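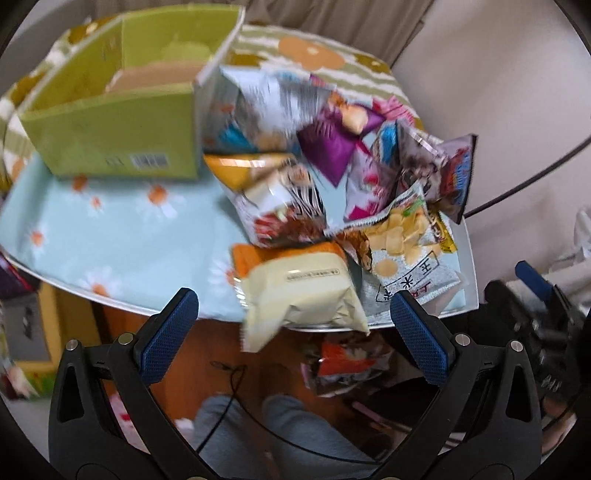 The planning group at Monavero occupies one end of a shared floor, and on a Saturday morning it is quiet enough to talk over the fans. The group writes Selico, the software layer that decides where a two-finger gripper should close and in which direction it should approach. Its lead engineer has worked on grasp selection for 11 years and asked that the conversation stay with the code.

The current release deals mainly with film packaging: snack packets, pouches, anything with a crimped seal and air inside. "Rigid boxes were finished early," the lead said. "A box has six faces and they stay where they are. A packet has a front and a back, and after that you are guessing."

The first version of Selico fitted a plane to each visible surface and ranked grasps by how well the two pads would oppose each other. On glossy film this worked badly. Reflections left holes in the depth estimate, and the plane fit filled them with whatever lay behind. "You would get a very confident grasp on a highlight," the lead said. The present version drops the plane fit for anything classed as film and looks for seals and free corners instead. A corner that overhangs a table edge scores highly, as one pad can pass beneath it without touching the surface.

Overlap is handled separately. Selico builds a graph in which each packet is a node and each edge means "rests on". The planner only proposes items with nothing above them. When the graph contains a loop, which happens with packets tucked under each other at both ends, it chooses the item with the largest exposed area and lowers the lift speed.

"The loop case is ugly and I would like to remove it," the lead said. "We tried breaking loops with a second view. It cost 111 milliseconds per cycle and changed the chosen item too rarely to justify that."

Patterned cloth caused a different fault. The segmentation model, Dinu, was trained on plain backgrounds and tended to return printed flowers as small flat objects. The fix was a height check: any mask with no measurable thickness is passed back to the background. The threshold is set in the site configuration and has to be raised for creased fabric.

Demonstrations recorded with hand-held grippers are converted to the same format as planner output, so that both can be replayed in Stotier, the group's log viewer. Finger opening and wrist pose are resampled to a common clock. Stotier then shows where the person closed the fingers beside the 23 best candidates from the planner.

"People approach lower than we do," the lead said. "They also open the fingers far wider than they need to until quite late. We had a cost term that punished a wide opening. It is gone."

Asked about testing, the lead described a regression set of 100 recorded piles. A change is merged only if no pile gets a worse first choice, judged by a person when the scores are close. The rule is slow, and two contributors have asked for it to be relaxed.

Work on the next release is on placing. Selico currently treats the target box as an open volume and releases above the rim. For film that leaves the final position to chance, and the lead wants the packet lowered until the load on the fingers drops. The wrist force signal is too noisy at that weight, so motor current is being tried first.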